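Aoife Gilmartin has been sewing up other people's tents since 2009. Also backpacks, ski pants, one parade costume. The shop is called Brondholm, after the street she grew up on, and it's one long room with two machines and a kettle. I caught her at lunch. She kept working.

"Everybody wants a patch," she says. "Most times you don't need a patch. You need a decent stitch and somebody to stop yanking the zipper."

She learned from Kwame Acheampong, who ran a sail loft and didn't talk much. First month he had her close the same tear over and over, then cut it open again. "I hated it. I went back in June and thanked him."
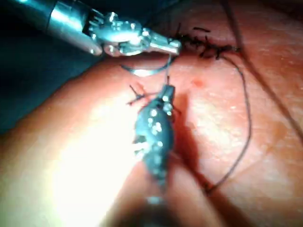

Hand sewing is still half the work, she says. The machine won't get into a corner or a strap base, so it's a needle and patience. She charges 65 dollars for a tent door, less for a cuff. Last year she did 505 repairs, written down in a green notebook she won't let me hold.

What do people get wrong? "Thread. They use whatever is in the drawer. Cotton thread on a rain fly, it rots, then they blame teh tent." And knots - too big, too close to the edge. She shows me a pack somebody fixed with fishing line. Not bad, she admits. Ugly but not bad. 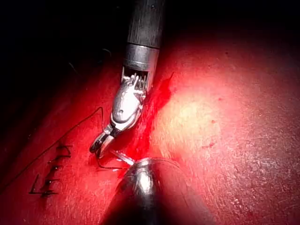
She takes students now, 9 at a time, evenings. Raíssa Bezerra came to fix a jacket and ended up helping teach. "Aoife unpicks your work in front of you," Bezerra says. "You get over it."

Is there money in it? Shrug. Rent went up twice. A new jacket costs less than it used to and falls apart sooner, so the work keeps comming in, but some of it isn't worth doing and she has to say so. That's the part she doesn't like. "A guy brings his dad's coat. The fabric's gone. What do I sew to?"

She did it anyway. Took three evenings, she didn't say what she charged.
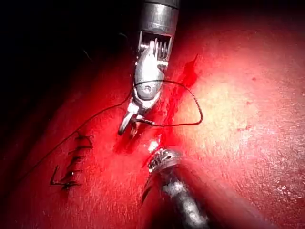

A length of black thread in the jaws of the instrument.

Next class is full. There's a waiting list by the door, pen on a string.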